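Can a machine carry the basin yet?

25 April 2018

Every spring the newspapers promise us the same thing: the household robot is almost ready. This April it is the turn of Wondeck, whose new model was shown to visitors in Nusley. I went to look. I am not an engineer, but I have kept a house and worked in a shop for many years, so I believe I know what a chore is.

The machine picked up a folded towel and put it on a shelf. It did this 11 times while I stood there, and it dropped the towel only once. People clapped. I clapped too, because it was a good piece of work. But the towel was always the same towel, and the shelf was as empty as a shelf in a catalogue.

At home no shelf looks like this. There are cables on the floor, a bag which somebody left, a stool in the wrong place. To carry a basin across such a room you must hold it level, look past it, and feel with your foot where the floor is free. We do all this while thinking about dinner. The man from Gaketti, a smaller company with a stand in the same hall, told me that their arm needed around 500 attempts before it could lift one bowl by the rim. I liked him for saying it.

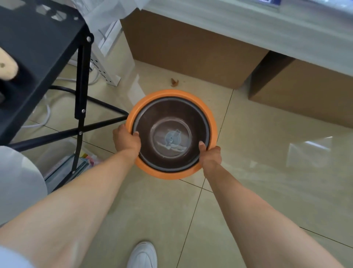 I do not want to laugh at these people. In the packing hall at Bermúdez, where I worked, a simple machine closes 864 boxes in one shift and never complains about its back. But there the boxes come to the machine, all of one size. A kitchen does not come to anybody. The machine must go to the kitchen, and each kitchen is different again in the evening.

My opinion is that we should pay for the dull machines which already work, and be patient with the others. Perhaps in 30 years I will be wrong, and something with two metal hands will take the basin from me at the door. I would give it gladly — but first I would ask it to walk once through the room with nothing in its hands, so that I can watch where it puts its feet.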